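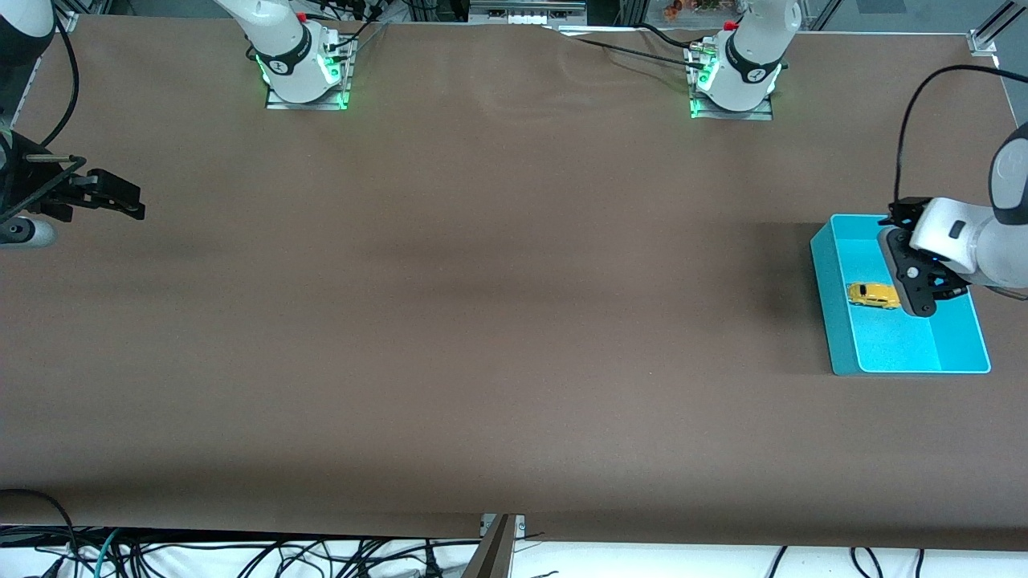
# Which fingers, which controller? Our group project report

Right, so this is my half of the write-up for the grippers project. Jaanus Adomaitis is handing in his own half, which has all the maths in it, so if you want the maths please go and bother him. Mine is about what we tried, what it was like to use, and which bits I'd pick if I had to do it all again (I would, but with more table space).

## What we were meant to do

The brief from Mr Chauhan (Ravindra Chauhan, our supervisor, who signs his emails with both names even when he's only asking where the Allen keys went) was short. Take the two-arm setup, compare two sets of gripper fingers and two ways of controlling them, and say which combination is best for picking small things out of a tray. That was it. We got eight weeks, which sounded like loads in November and didn't sound like loads at all by the time we'd booked the bench.

The small things were mostly toy cars. I'd wanted to use fruit, but fruit goes off and rolls under the radiator. The yellow Beetle-looking one ended up being our standard car for every proper test. It's compact and rounded on top, and that makes it a really nasty shape for two straight fingers! A flat-sided van would have made us look much cleverer.

The tray is the turquoise one and we kept it at the left arm's side of the table. If you stand at the front and look towards the bases, that's on your right, and we lost most of an afternoon to this. I was saying "left" and meaning my left, Jaanus was saying "left" and meaning the robot's left, and we both had a hand on the controls. After that we had a rule that left is always the robot's left, and I've stuck to it in this report too.

## The fingers

Both sets go on the same black parallel grippers, so the only thing changing is the bit that touches the car.

The first set is the Porkum fingers. They're stiff with a thin rubbery pad on the inside, and they go on with two screws each. The second set is the Dumero, which has a softer, thicker pad and gives a bit when you squeeze. Swapping a pair took me about 7 minutes once I'd got the hang of it, and I should say I dropped a screw nearly every single time.

My first impressions, copied straight out of my notebook:

- Porkum: feels exact. You know where the tips are. Car shoots out like a bar of soap if you're off centre.
- Dumero: forgiving. Car sort of settles into the pads. Harder to get down beside the tray wall, too fat.

I stand by all of that. The wall thing turned out to matter a lot more than I'd guessed. The tray is shallow, but its sides still stick up enough that if the car is close to one of them you've got to slide a finger down into a small gap. The Porkum fingers just go in. With the Dumero you have to nudge the car out into the open first and then go back for it, and every nudge is another chance to tip it on its side.

## The controllers

Controller one is the Luo, a handheld thing with two sticks and a trigger for the gripper. Controller two is Lukmont, a program one of last year's groups left on the lab machine, where you click a pick point on the camera view and the arm plans its own way there.

I loved the Luo. I'm sorry if that's not very scientific, but it's fun, and you feel like you're doing it yourself. The trigger is proportional, so half a squeeze is half closed, and with a round-topped car that helps because you can close until you just touch, have a look, shuffle over a tiny bit and then close the rest of the way. The bad part is the wrist. Turning the wrist means holding a button while you push the stick, and my thumb isn't the right shape for it. Jaanus has longer thumbs and had no trouble.

Lukmont is slower to get going and much less fun, but it does the same thing every time. You click, it thinks, the arm goes up, across and straight down. When it misses, it misses in the same place over and over, so you can fix it. When I missed with the Luo it was in a different place every go and I learned nothing except that I was hungry.

## How we ran the tests

One go was: car in the tray, arm starts from above the table, pick up the car, lift it clear of the walls, hold it while the other person says "one elephant, two elephant, three elephant", put it back. If it dropped before the third elephant it was a fail. If the fingers hit the bottom of the tray hard enough to stop the arm, that was a fail as well.

We planned on 500 goes split evenly between the four combinations. We did get there, but only by staying late in the last week, and I think you can see me getting worse on the Luo towards the end of each evening. If I did this again I'd do shorter sessions and mix up the order. We did all the Porkum goes first and then all the Dumero ones, to save on swapping, so I'd had more practice by the time I got to the soft fingers. That's a proper flaw and I'd rather say it here than have it pointed out in the viva.

We only counted goes with the left arm. The right arm was meant to join in for a handover test (left picks up the car, right takes it off it) and we did try this on two evenings. It's hard! Lining up two grippers on one very small car leaves hardly any room for four fingers, and with the Dumero pads on both sides there was no room whatsoever. So for the main test the right arm stayed out of the way with its gripper open, and the handover is down under future work like everyone's best idea always is.

## What we found

The full tables are in Jaanus's half. In plain words:

**Best for a car in the middle of the tray:** Dumero fingers with Lukmont. It was boring to watch, and I mean that as praise. You click, it picks up the car, and you count your elephants.

**Best for a car near a wall:** Porkum fingers with the Luo. You need thin tips and you need somebody steering who can see the gap and go gently.

**Worst overall:** Porkum with Lukmont. Lukmont doesn't adjust once it's on the way down, and the Porkum fingers won't forgive a click that's slightly off, so the two weaknesses add up. We had 61 fails with this pair, more than any other, and most of them were the soap thing.

**The one I'd choose for a demo:** Dumero with the Luo. It wasn't top for anything, but visitors could pick it up quickly. My sister came in on the open evening and got the car on her second try, and she's never touched a robot in her life.

## Cables, a moan

I want a section on cables, and Jaanus said I could have one if I kept it short. Each arm has a fat black one that loops off near the wrist, and when you turn the wrist a long way round the loop pulls. You don't notice with Lukmont because it seems to like gentle poses, but with the Luo I'd twist myself into a corner, feel the arm go sluggish and have to unwind the whole lot. We re-tied the left one twice. It got better the second time, when we left more slack than looked sensible.

There's also the pile at the front of the table. I tidied it, it came back, I tidied it again.

The brown paper was a good call though. The bare table top was shiny and the reflections kept confusing Lukmont's camera view, so we covered the lot in paper and the pick points stopped jumping about. It does lift a bit at the back where a cable runs, but nothing we were testing went anywhere near there.

## Things I'd do differently

I'd mix the order of the fingers, like I said. I'd use more than one standard car, and at least one of them would have flat sides, so that we could tell how much of this is about fingers and how much is about Beetles. I'd also write down where in the tray the car was each time, with a grid or something. We only wrote "middle" or "wall", and by the last week we were arguing over which was which.

And I'd learn the wrist button properly on day one. Mr Chauhan told us to spend a whole session just moving the arms about before we tested anything, and we did half of one and got impatient. He was right, and he's been quite nice about it.

The screws for the Porkum fingers are in the jam jar on the windowsill, minus two. If you're in next year's group and you find them, they're the short ones with the black heads.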